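Silver at work – notes for the evening talk

Florin Barbu, Tindov, April 2026

Start with the mirror question: who has looked at silver today? Most hands stay down. Then say that the backs of many mirrors are coated with it, and wait.

Conductivity first. Silver carries electricity better than any other metal, copper included. Copper wins in house wiring on price alone. Silver goes where a small amount does a lot: switch contacts, solar cells, membrane keyboards. Pass the old relay round at this point and ask for it back.

Tarnish. People think it's rust. It's silver sulfide, from sulfur in the air, and from eggs and wool. The metal underneath is fine. Polishing takes a little silver off each time, so plated spoons wear through at the heel of the bowl. 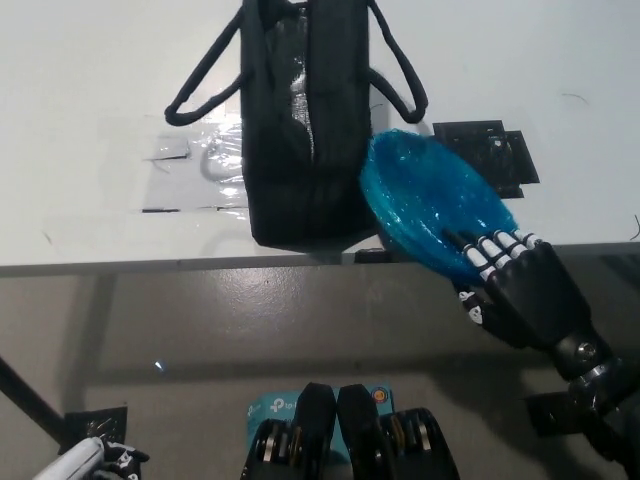

Sterling is 92.5 percent silver, the rest usually copper. Pure silver is too soft for forks. Hold up the bent one from the Popescu box and let the front row try it. Don't get drawn into hallmarks, there isn't time. If someone asks, see me at the break.

Medicine. Silver ions kill bacteria. Burn creams and some wound dressings use them. Be careful here – colloidal silver drinks are not a treatment for anything, and they can turn skin gray for good. Say it slowly, it always gets a question.

Photography. Film depends on silver salts that darken in light. Labs used to recover the metal from spent fixer. Tell the Nelari darkroom story if we're running ahead, skip it if not.

Recycling. A lot of silver is used in amounts too small to be worth getting back. Read the figures off the handout, 27 copies on the side table, share if short.

Questions, then lights up. Relay and fork back in the box.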